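Gonholm Fleet Services
Voice Assistant and In-Cabin Controls: Pre-Delivery Safety Checklist, with Inspector's Comments
Depot: Drestivthorpe
Inspection completed: Mar 26, 2023
Inspecting officer: Seraina Ruchti
Vehicles presented: 33
Vehicles passed at first inspection: 32

Scope

This checklist applies to passenger vehicles fitted with the Rissanen voice assistant, software release 81, before they are issued to drivers. It covers the behaviour of the assistant, the physical controls that remain available when the assistant is unavailable, and the handling of stored driver data. Brakes, tyres, lights and restraints are inspected under the standard roadworthiness form and are not repeated here.

Each item is to be marked Pass, Fail or Not Applicable. A comment is mandatory for any item marked Fail and is encouraged elsewhere.

Part A: Activation and response

A1. Assistant responds to the wake phrase with the engine running and windows closed. Pass.
A2. Assistant responds to the steering wheel button when the wake phrase is disabled. Pass.
A3. Assistant does not respond to speech from the radio or a connected phone. Pass.
Comment: Tested with talkback radio at normal listening volume. One vehicle lit its listening indicator during a news bulletin but took no action. The event has been logged with Brandholm, the supplier, as an observation.
A4. Assistant can be silenced by a single press of the mute control. Pass.

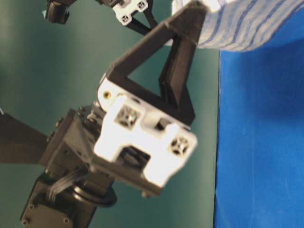
A5. Spoken replies pause when a reversing or collision alert sounds. Fail (one vehicle).
Comment: On the vehicle in bay four the assistant continued to read out a navigation prompt over the reversing alert. The fault was repeatable. The vehicle has been withheld from issue pending reinstallation of the audio priority settings, and is to be presented again for the whole of Part A.

Part B: Restricted functions while moving

B1. Assistant declines to display text messages on the centre screen above walking pace. Pass.
B2. Assistant declines to open the settings menu while the vehicle is in motion. Pass.
B3. Assistant does not alter driver assistance settings by voice. Pass.
Comment: A request to switch off lane keeping was refused in every vehicle. The wording of the refusal is long and could be shortened — drivers should not be listening to a paragraph while merging.
B4. Climate, demister and wiper commands are carried out as spoken. Pass.
Comment: "Demist the windscreen" and "clear the front window" were both accepted.

Part C: Loss of service

C1. Hazard lights, demister, wipers and horn operate by physical control with the assistant disabled. Pass.
C2. Navigation continues on the stored route when the mobile connection is lost. Pass.
C3. Emergency call operates by the overhead button independently of the assistant. Pass.
Comment: Tested in the supplier's demonstration mode only. No live calls were placed.
C4. A clear message is shown when the assistant is offline. Pass.
Comment: The message disappears after a few seconds and does not return until the driver next makes a request. Officers differed on whether this is sufficient. The item has been passed as written, and the point is referred to the July review of this form. 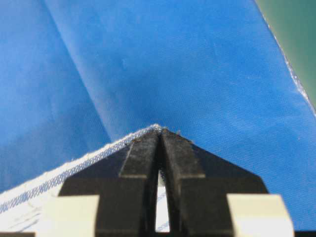

Brandholm replied to the comment at C4 that a permanent message had been trialled in an earlier release and was withdrawn after drivers reported it as a fault. The company offered a small status icon in its place, to be switched on by the fleet operator. Gonholm has asked for the icon to be enabled on one vehicle so that its visibility in direct sunlight can be assessed before any wider change is made.

Part D: Driver data

D1. Previous user profiles and paired phones have been removed. Pass.
D2. Voice recording storage is set to Off. Pass.
D3. Privacy notice is in the glovebox and the current version is displayed on screen. Pass.
Comment: Several printed notices were folded inside the owner's manual. They are to be placed loose, on top.
D4. Home and work addresses are blank in the navigation memory. Pass.

Actions arising

1. Reinstall audio priority settings on the failed vehicle and repeat Part A. Responsible: Brandholm.
2. Provide shorter wording for the refusal described at B3. Responsible: Rissanen.
3. Enable the status icon on one vehicle and report on visibility. Responsible: Drestivthorpe depot.
4. Repeat the whole checklist at 500 kilometres or on any change of software release, whichever occurs first.

Completed forms are to be held with the vehicle's service record. Drivers who notice unexpected behaviour by the assistant should switch it off at the steering wheel, continue with the physical controls and notify the depot at the end of the trip.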